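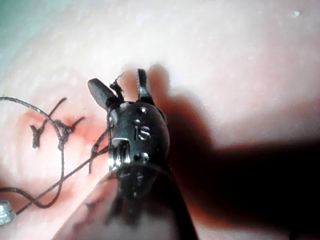
第4节 缝合练习:让机器穿针走线

装到这一步,机械臂应该已经能抓能放了。接下来是我自己最喜欢、也最容易让人泄气的一节:缝线。

先回答大家问得最多的那句:它到底能不能帮我补袜子?我的答案是,现在还不能放心交给它。我在 Tirmont 的小工作室里折腾 Perron 控制程序有一阵子了,抓杯子、码盒子这类活儿它干得挺像样,一碰到线就完全是另一回事。线是软的,会打卷,会缠到夹爪自己身上,刚才还在左边的线头一松手就不知道弹哪儿去了。车间里缝布靠的是专门的缝纫机,布压得平平的,针上下走就行。要两只夹爪在一块软垫子上打个结,难度高出一大截(我自己戴上老花镜也得打两遍呢)!

所以这一节请当成练习来做,别指望当天就有成品。

开始之前

手边备好练习垫、缝线、弯针、剪刀,还有一盏能挪动的灯。垫子我用 Jarnis 的软垫,你换别家的也行,表面别太亮就好。底座我用的是 Wekness 的重型夹座,桌子要是会晃,先把桌子收拾稳当,后面能省很多脾气。

设置步骤

1. 把垫子固定在夹座上,四边压紧。用手指推一推,垫子可以陷下去,但不要整块滑动。

2. 打开 Perron,进入“细线”模式。动作幅度会缩小,你会觉得它突然变得慢吞吞的,正常。

3. 调灯。夹爪的影子最好别落在要下针的地方。我喜欢让影子倒向已经用不着的那一侧,你可以一边慢慢转灯一边看画面,哪边顺眼就停在哪边。

4. 剪线。第一次练习宁可短一点,长线会在垫子上绕出大圈,夹爪一转身就可能碰到。

5. 让夹爪张开,把线尾送到两片爪尖之间,再慢慢合上。注意是爪尖,别塞到靠近转轴的根部。

6. 下针、出针,把线拉过去。拉线时盯着垫子,表面一鼓起来就松一点。

7. 绕线打结。默认绕3圈,线特别滑的话可以自己加。结收紧以后剪断,线尾留一小截,别贴着结剪。

8. 退开夹爪,换个角度看一眼结,再缝下一针。

注意

夹爪合拢时请把手拿开。它看着细,夹到指甲边上的肉可是真疼。弯针不用时放回针盒,别随手搁在垫子上。

爪口里留着碎线头的时候不要继续缝。先按暂停,断电,用镊子把毛絮一根一根挑出来。直接用嘴吹也不行,毛絮会钻进滑轮槽里,清理起来够你骂一晚上的。

这里用的是练习垫和练习器材,练得再熟,也别拿它在人或者动物身上试。

常见情况

线总是抓空:多半是深度没对准。回到校准页面重新走一遍,然后拿一段颜色深的线试,和垫子的颜色差得越大越好认。

显示错误 613:线的拉力超过了上限。别急着把上限调高!先看看线是不是绕在别的器械上了。我头一回碰到时重启了整台机器,白忙一场,线还是好端端地缠在那儿。

结打好了,一碰就散:绕线方向反了,或者收紧时两边用力不匀。让两只夹爪同时往外走,速度调成一样的。

垫子上针眼越来越密:换个位置,或者换块新垫子。旧针眼旁边的材料松,缝出来的结果会骗人,你以为是程序退步了呢。

要练多久?

我前前后后记了将近400针,写这一节时翻了翻本子,失手大多出在打结,下针反倒还行。Nathalie Desjardins 帮我看过早先的稿子,她补衣服的手艺比我好得多,在旁边空白处写了一句:“它不知道什么时候该松手。”我觉得说到点子上了。人手感觉到线发紧,自然就让一让,这套程序得靠我们一项一项去设。

至于家务,我的建议是分开来看。叠毛巾、收碗碟可以照前一节的设置慢慢试,出错了大不了重来。钉扣子、补袜子先放一放,等你在垫子上能一针接一针地缝下去,中间不用伸手帮忙,再拿一块厚实的旧布来试。薄纱和针织料子请往后排,我自己都还没试成呢。

收工时先让夹爪回到停放位置,再关 Perron,最后断开电源。垫子取下来平放,剪下的线头扔掉,剪刀归位。下一节讲布料的固定,会用到同一个夹座,可以先不拆。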